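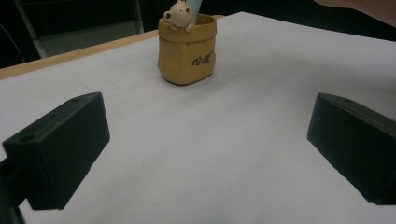 I bought the Bralora folding table in February, after my old desk became too small for the things I do on it. I sew a little, I repair small things for my family, and in the evening I also do my papers there. I have used it every day for more than three months now, so I think I can write something useful.

The price was 170 dollars, and delivery was free to my address. The box weighs 37 pounds, and I carried it up the stairs alone, but slowly. There is very little assembly. You open the legs, you push the four locks until they click, and you put on the rubber feet. The instructions come on one sheet with drawings only. The drawing for the locks is printed too small and I put the first one in the wrong way. It came out again without damage.

The size is good for me. It is 63 inches long, so two people can sit on the same side if they are polite with their elbows. The height is fixed. I am not tall and I would prefer one inch lower for sewing, but for writing it is correct.
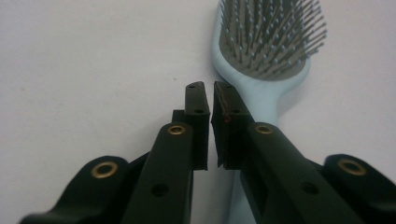

Stability was my biggest worry. My sister has a Prinside table of the same type and it shakes when you use an eraser. The Bralora shakes less. With the sewing machine at full speed I feel some movement at the ends and almost none in the middle, so I keep the machine in the middle. If you lean on a corner with your whole weight, it complains. I would not stand on it to change a light bulb.

The surface cleans easily with a damp cloth. I had tea on it, glue on it, and once nail polish, and only the nail polish left a mark. I wrote to the shop, Fidport, to ask which cleaner is allowed. They answered after two days and told me to look in the instructions, where there are only drawings.
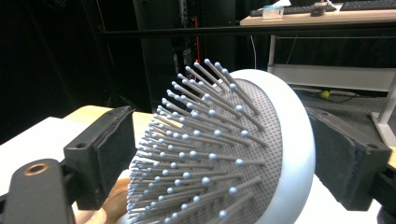

Folding is the part I like least. The locks are stiff and you need two hands for each one, and they pinch if you are not careful. In the first weeks I folded it every night. Now I leave it open and walk around it. When it is folded, it stands behind a door without problem.

Before buying I also looked at the Antwi table for 229 dollars. It has adjustable legs and a handle for carrying. If you must move your table often, maybe it is worth the difference. I tried it only in the store, for a few minutes, so I cannot compare honestly.

I give four stars. I took one away for the locks and the instructions. For the price I would buy it again, but please put a blanket on the floor before you open the legs, my floor has two scratches from the first day.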